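Student project report: Who pays for the pipe? Water grants and small towns
Buppha Kamolrat
August 10, 2018

I picked this topic because my aunt lives in Srithong, and every time we visit she has something new to say about the water. When our teacher said we could study any decision made by a local council, I knew straight away which one I wanted!

Srithong and Nudon are next to each other, and both get their water from the treatment plant at Okia. The main pipe between Okia and Nudon was laid in sections and the oldest part is well past its planned life. In April the two councils had to decide whether to put in a joint bid for a state grant or go it alone. I read the minutes of both meetings, which took me two weekends and was much more fun than I thought it would be.

The sticking point was the split. Srithong has 2,986 properties connected and Nudon has far fewer, but most of the old pipe runs under Nudon's roads. Srithong councillors wanted each town to pay for the pipe inside its own boundary. Nudon wanted the cost shared by number of connections. You can see why each side liked its own idea.
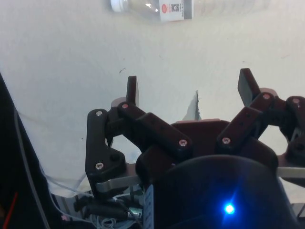
The part I enjoyed most was working out what each plan would mean for an ordinary household. I made a spreadsheet with both methods side by side and changed one thing at a time. Under the boundary plan, a Nudon household would pay an extra $200 a year on its rates. Under the connections plan the load spread out so much that the gap between the towns nearly closed. My maths teacher checked my formulas and found one mistake in the Srithong column, now fixed.

I also sent a short survey to people in both towns and got 17 replies. It's a small group, so I haven't drawn any graphs from it, but the comments were brilliant. Nine people had no idea the councils were talking about a grant at all. One man in Nudon wrote a full page on water pressure at his end of Prillon Road – he has kept a diary of it!

In the end the councils agreed to bid together and share the cost by connections, with Nudon looking after the roadworks. The vote was close in Srithong and easy in Nudon. The bid has gone in and there is no answer yet.

If I did this again I would start the survey earlier and ask people how long they had lived in the area. I would also love to sit in on a meeting in person, as the minutes leave out most of the arguing. The Srithong clerk has told me students are welcome in the public seats – I'm going to the next one.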